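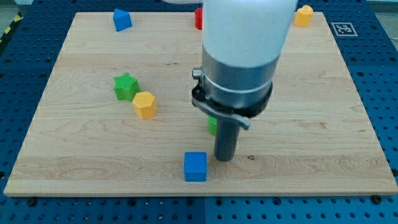 Tip 7: Keep a board meeting binder in the kitchen

If you follow university trustee meetings the way I do, the paper piles up fast! Agendas come out the week before, and the Bendorport packet ran to 768 pages this fall (I printed only the budget part -- please do the same). Punch the pages, put the newest in front, and stick a tab on every vote you care about.

Anneli Oksanen keeps hers in a magazine rack by the toaster, and I love that idea. Old packets go in a shoebox marked with the school year. Write your questions on the inside cover in pencil and take them along on Wednesday.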